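Notes for the Eston meet-up, 2023-03-04
Agnes Forsyth, looking after the Nomton hand-held grippers

Slide 1. Title
Say hello. Say the talk is on pads and pins, and wait for the people who wanted the machine learning talk to leave.

Slide 2. What we look after
One gripper design, two copies. They are called Fultano and Guthrie, after places I have never been. Guthrie is the good one. Fultano has had 3618 closes on its present pins and sounds like a cutlery drawer.

Slide 3. The morning check
Open and close by hand, slowly, before anything gets plugged in. Feel for the catch near the end of travel. If there is a catch, it's an outer pin. If there is no catch, check the outer pins anyway.
Wipe the pads with a damp cloth. NOT the solvent. (Pause. Somebody in the room has used the solvent.)

Slide 4. Pads
We change them at over 100 hours. The spec I wrote in August said 100 hours exactly, and I'd like it known that I have never once managed it.
Press from the middle outwards. A lifted corner is a hook, and a hook finds wool.
Hand round the bag of dead pads here. Ask for it back.

Slide 5. Lint
Ask who cleans their linkages weekly. Enjoy the silence.
Tweezers first, then the soft brush. Compressed air just moves it somewhere more expensive — ask me about the lens.

Slide 6. Knitwear

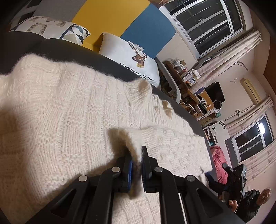 Setting the jaws for thick fabric is mostly a matter of having them meet square. If one leads the other, the fold rolls over and you end up holding air. I shim the slow side, close on a strip of card and tug. With the big cream sweater, look at the jaws on either side of the fold: upright, nearly parallel, a blue pad down the inside of each. That is the shape I want when there's a lump of knit in between, and it's worth checking on something fuzzy, as card flatters everybody.

Slide 7. Spares
Pins, pads, one spare tip. Keep them in a tin with a lid. Mine had no lid until the stairs.

Questions. If asked about torque, point at Fultano and cough.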